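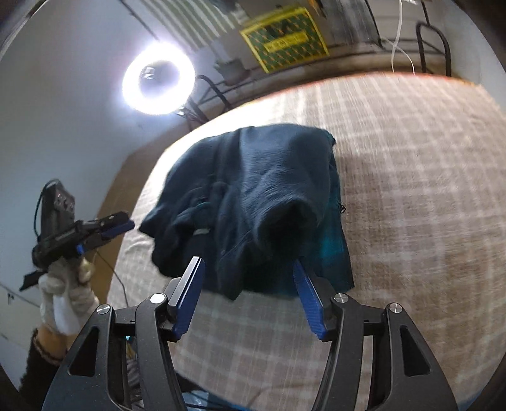
Section 9: Washing Blankets and Heavy Garments

The Bulky program on the Skerlow washing machine is intended for fleece, blankets, and thick outer clothing. Read the care label on each article before you begin.

1. Close all zippers and hooks. Empty the pockets.
2. Shake out the article and place it in the drum without folding. Leave the top quarter of the drum free.
3. Add liquid detergent to compartment 2. Do not use fabric softener on fleece.
4. Turn the dial to Bulky and set the spin speed to 900.
5. Press Start. The door locks, and the display shows 75 minutes.

Note: The time shown may change during the first rinse while the machine weighs the load. 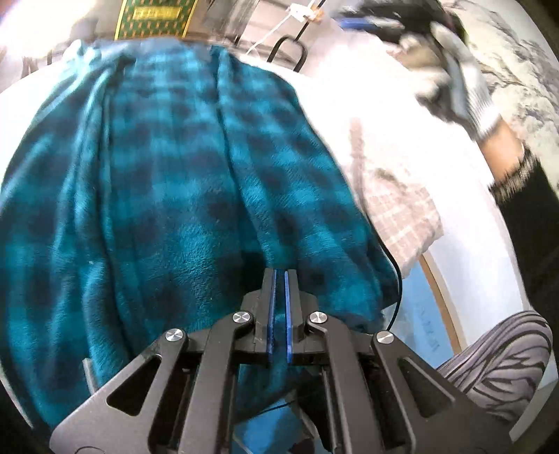 Plaid fleece with a brushed pile

CAUTION: Do not wash articles marked "dry clean only" or articles with a rubber backing. A backed article can trap water and cause strong vibration during the spin.

If the load becomes unbalanced, the machine stops and the Load light flashes. Wait for the door to unlock, spread the article evenly — do not remove it while water is visible — and press Start again.

Fleece should be dried on low heat or hung indoors.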